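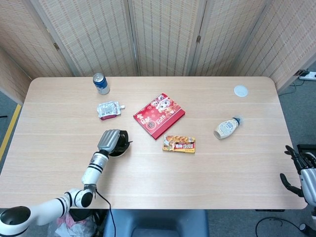

Ticket 7-200: weak bands, Latov rabbit polyclonal
Status: solved!

Great news on this one — the antibody is fine. Norbert Szalai ran a fresh aliquot at 1:200 next to our old one and got lovely crisp bands at 40 and 28 kDa. The old tube had been thawed seven times (oops), so please toss anything from the May box.

Chiharu Maruyama is splitting the new vial into single-use tubes now. Spin yours before opening, and keep it on ice!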